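# Gripper tryouts, spring round: the soft stuff

May 17, 2023

Back in March I promised a proper look at how the hand-held grippers cope with clothes and bedding, and I've finally got the pages together! I've been swapping between the Skurell and the Pant for weeks now, mostly on things that squash, and puffer jackets are still my favourite test (slippery on top, full of air, and never the same shape twice).

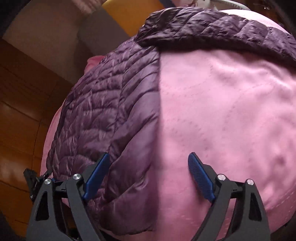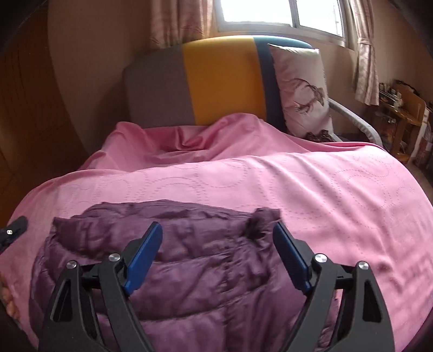 Purple jacket, pink bedding, blue pads on the fingers both times.

What I really want from a finger is that I can close it slowly and feel the filling give before the cloth starts to slide. The Skurell pads are good at that. The Pant ones are stiffer and I kept squeezing too hard, though they're lovely on towels and I'd pick them for anything flat. If you mostly fold sheets, get the Pant and don't fret about it.

The linkages want looking after too. I check the pivots every 200 grasps and wipe the pads with a damp cloth while I'm there, and I've only had to replace one pin so far. My running total is 2,131 grasps, all written in a notebook that's falling to bits.

Cameras: I've stuck with the wide lens on both grippers. It bends everything near the edges, which I hated for the first week, but I like seeing the whole bed and both fingers at once. The narrower one from Hutent is sharper and I may go back to it for socks and gloves. It does steam up my settings file, mind you, as every value has to be put in again after a swap.

The old Sikholm comparison page still gives a 404, sorry! I'm moving it over bit by bit, and the 8 rigid-object galleries come first. Next up for the grippers is a duvet cover with buttons.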